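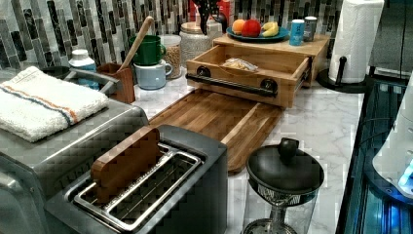 The machine does the boring part and then the boring part is what you miss, one worker on the breakfast line told us on a Thursday, and most of our report ended up being about that sentence.

Site: Sisby, a contract kitchen in Jedcombe. Bread, fruit, hot drinks, trays out by 7. In July they put in Prostell, a system that plans the morning, prints the prep list and runs the portioning arm. We visited 3 times and talked to 10 staff. Supervisor let us look at the order log too, 2,482 trays for the period we had.

What changed:
Prep list used to be on a whiteboard, argued over. Now it comes off a printer. Less arguing, also less talking.
Slicing and portioning went to the arm. Loading it, wiping it down and clearing jams went to people. None of that is in the job discription.
Start time moved later for 3 of the staff. Two liked it. One lost the early shift pay and is still mad.

Toast, coffee and setting out the counter are still by hand. We asked why and got different answers, cost mostly. One person said every kitchen is layed out different and a person just copes with that.

Problems with our study: small group, all day shift, and the Wihongi questionnaire we used was written for warehouses so we cut half of it. Should of tested it first. Also no pay data.

Next step would be the night crew. They get the arm in the fall, and so far they have had one training session.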